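Fish show numbers are up, but who is counting?

Organisers of the Entwistle aquarium fish show say 3000 people came through the doors in January, which would make it the biggest yet. Exhibitors we spoke to weren't so sure. The hall is licensed for 702 at a time, and there was no queue at noon.

What can be checked is the entry book. It lists 38 tanks in the freshwater classes, and 13 of those were bettas. Anyone hoping for a good showing of rainbowfish or gouramis would have been through it in ten minutes.

Most of the talk this year was about Nendach, a water conditioner from Fornisport that is meant to let a new tank take fish on the day it is filled. The company had a stand by the main door and gave out sample sachets. Its leaflet promises "a settled tank by dinnertime" and has a colourful chart with no numbers on either side of it.

Piroska Vida, who has bred corydoras for most of her adult life, took a sachet home and tried it on a spare tank with no fish in it. She added a pinch of food and tested the water each morning. "The ammonia went up, same as it always does," she said. "I wouldn't put a snail in there."

Máté Illés, speaking for Fornisport, said home test kits can give false readings when the product is in the water. Asked which kits, he said the company was still putting a list together. He also said the conditioner had been tried in "a large number of tanks" but would not say how many, or whether the results would be published.

It may well do something. Bottled bacteria can help a tank along if they are alive when they go in, and plenty of keepers swear by one brand or another. Same-day stocking is a much bigger claim, and so far it rests on a leaflet.

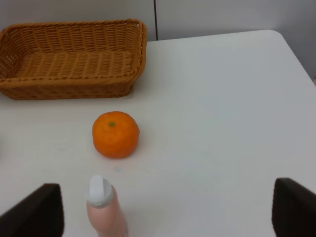
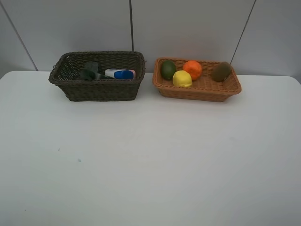 The local club in Hurnach isn't stocking the product for now and is sticking with its usual advice to new members: fill the tank, run the filter, test the water and wait until ammonia and nitrite both read zero before buying fish. That can take weeks. Borrowing a bit of used filter sponge from a healthy tank can shorten it, and costs nothing.

Fornisport says Nendach will be in shops before winter. A price has not been given.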